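A day at the Govimholm paper mill

Posted June 23, 2020

The mill at Govimholm opens its doors to visitors twice a year, and I finally got a place on the January tour. I am only now typing up my notes, so some details may have changed.

Getting there takes some planning. The train stops at Zandidcombe, and from the station it is a 9 mile bus ride. The bus is number 663 and it does not run often in winter. I missed the first one and waited in the station cafe, where the coffee was fine and the rolls were gone by mid-morning. If you drive, there is a visitor lot by the east gate.

The tour starts in the old rag house. Paper has not been made from rags at Govimholm for a long time, but the sorting tables are still in place, with the blades fixed upright in them that workers used for cutting off buttons and seams. Our guide passed around samples of linen pulp and wood pulp so we could feel the difference. The linen is longer in the fiber and feels almost like wet felt.

From there we went to the beater floor. You get ear protection at the door and you need it. Two beaters were running, and the guide had to write on a whiteboard to explain what they were doing. The pulp goes around an oval tub and under a heavy roll, and how long it stays in there decides a lot about the finished sheet. Blotting paper gets a short beating. Tracing paper gets a very long one.

The main paper machine is called Caruso, after the noise it made when it was first started up. It makes mostly drawing and envelope paper now. We walked the full length of it on a raised walkway. At the wet end it is all water and gray soup, and by the last dryer it is paper you could write on. The air is warm and damp at that end, so leave your coat in the lockers.

After Caruso there was a break of an hour for lunch. The canteen was open to us and served pea soup and sandwiches. I took mine outside and walked for a while before the afternoon part.

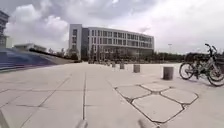
Photo: the author

The afternoon was for the finishing room and the watermark collection. In the finishing room sheets are still checked by hand for the better grades. The sorters flip through a stack faster than I could follow and pull out anything with a speck or a fold. Rejected sheets go back to the beaters.

The watermark collection was the part I had come for. There are up to 2000 wire designs in the drawers, most of them made by the Gulik workshop, which supplied several mills in the region. Only a few drawers are opened on any one tour. We saw a heron, a set of bells and a long row of crowns that all looked the same to me until the guide held them against the light table. Small differences in the wire show which mold a sheet came from, and people use that to date old letters.

At the end you can pull one sheet yourself. Mine came out thick on one side and thin on the other. They dry it and mail it to you, and it took a little over two weeks to reach me.

Practical notes: tickets are $8 and have to be booked ahead. Wear closed shoes. There are two flights of metal stairs and no elevator on the beater floor. Photography is not allowed near Caruso or in the finishing room. The shop takes cards and sells seconds by weight. The last bus back to Zandidcombe leaves soon after the tour ends, so go to the shop at lunch.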